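Bac de rangement transparent à compartiments, Modden
Réf. 258-13 / En stock

Accueil > Cuisine > Rangement > Bacs et casiers

Bac rectangulaire à angles arrondis, parois translucides légèrement givrées. Cloisons basses à l'intérieur, compartiment étroit sur l'avant. Petite poignée moulée sur le côté. Pour la vaisselle de goûter, les gobelets, les bols, tout ce qui traîne au fond du placard.

On l'a pris au catalogue pour remplacer le Graven, plus fabriqué depuis janvier. Même usage, fond plus facile à essuyer. Beaucoup de clients nous demandaient un modèle où on voit le contenu sans sortir le bac de l'étagère, le voilà.

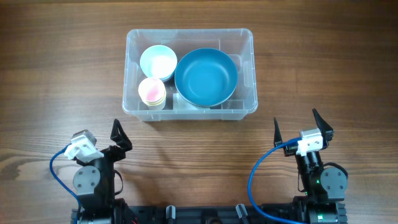

Côté remplissage : les gobelets en carton se rangent empilés, ouverture vers le haut, les plus larges d'un côté. Un grand bol rond tient à côté sans problème. Mettre le plus lourd à plat au fond, pas sur les cloisons. Le compartiment avant sert pour les petites choses, pailles, pics, serviettes pliées.

Vaisselle non fournie. Bac vendu seul.

Caractéristiques
Matière : plastique transparent
Forme : rectangulaire, angles arrondis, rebord relevé
Cloisons : basses, transparentes
Poids : 1 083 g
Couvercle : non (voir couvercle Prister, vendu séparement)
Usage : placard, étagère, table

Entretien
Eau tiède, liquide vaisselle, chiffon doux. Pas d'éponge abrasive, ca raye. Lave-vaisselle déconseillé. Bien sécher avant de remettre les gobelets carton dedans !

Livraison
Expédié sous 13 jours ouvrés, emballage carton. Collectivités et traiteurs : tarif sur devis, nous écrire en précisant la quantité et l'adresse. Distribution Ruiz-Ortega pour les commandes pro, 3 000 pièces maxi par commande.

Retours
Bac non utilisé, dans son emballage. Article fêlé à la réception : envoyer une photo du bac et une de l'étiquette du colis, on renvoie un neuf.

Voir aussi
Couvercle Prister pour bac Modden
Étiquettes repositionnables
Gobelets carton, coloris pastel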